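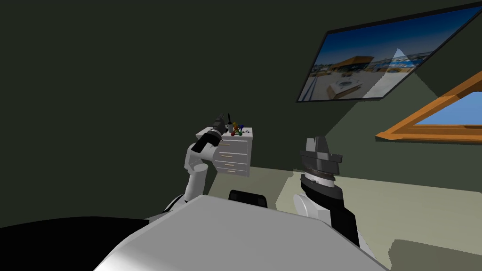
Section 4. Adding a Document Set to Your Vondgate Catalog

Use this section when your library has loaded the Vondgate discovery layer and wants a free government document set to show up in search results. You need a staff login with the Records role. If you only have the Desk role, the Import tab will be grayed out.

Before you start

Check that the set has a record file in MARC format. Spreadsheets can be loaded too, but they go through the Giva converter first (see Section 3). Our own test set, the Arboleda state hearings, has 1088 records and loads in one pass.

Caution: Do not run an import while the nightly index is building. Records loaded during that time are saved but will not be searchable until the next build.

Steps

1. Sign in and open Admin > Collections > Import.
2. Click New Set and type a short name. The name appears in the left-hand filter, so keep it plain. "State Hearings" is better than a file code.
3. Under Source, choose Upload File and select your record file.
4. Under Link Field, pick 856. Leave Proxy set to Off for free full text. Turning it on sends the public to a login page they cannot get past.
5. Set Match Rule to Document Number. If your records have no document numbers, choose Title and Date.
6. Click Preview. Open at least 2 records and follow the links in each one.
7. Click Load and wait for the green bar.
8. Go to the public search page and look up a title you know is in the set.

Note: Match Rule cannot be changed after loading. To change it you have to remove the set and load it again.

If records show up twice

Most doubles come from older paper holdings with a different form of the agency name. Open Collections > Review Matches, tick both records, and click Join. The paper record keeps its call number and picks up the online link – shelf status is not affected.

Updating a set

Replace the file under Source and click Reload. Deleted titles are held in Review for your approval. We reload ours each May, after the session papers are posted.

Section 5 covers usage reports.

Comments (3)

Sheyla Restrepo: Step 5 tripped us up. Our numbers have a space before the slash and nothing matched. Cleaned the file in Nidari and it loaded fine.

mapsdesk: Does Join keep local notes from both records?

Sheyla Restrepo: @mapsdesk It kept only the notes on the paper record for us. Copy the others out first.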